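Re: [Clostance-kitchen] Scuffs on the white board, and where the utensils live
02/12/2022

Hello all,

Thank you for the kind notes about the soup evening, I read every one of them! Dirk Verschueren wrote:

> I went at the gray streaks on the big pale board with dish soap
> and then baking soda, and they're still there. Should we
> replace it? And can the utensils please stay out on the table?
> I spent half of Friday's prep hunting for a ladle.

I'd hate to throw the board out, Dirk. The marks are long thin smudges, mostly across the middle, and to my eye they come from pans being dragged over it (I'm as guilty as anyone). Let's lift things from now on, and keep the dark mat down. As for the utensils, I'm all for leaving the gray caddy out in its wire stand.
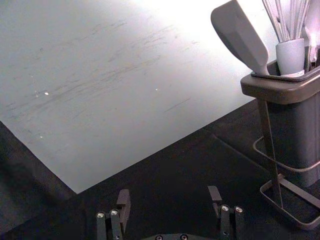
Dirk wrote back that he can live with the streaks, but he'd like the caddy on the right, where he can reach it without leaning over the board.

That suits me fine, and I think it will suit the left-handers too, though do speak up if it doesn't. We have 2 more suppers in February, so there's plenty of time to try it.

Warmly, and see you at the stove,
M.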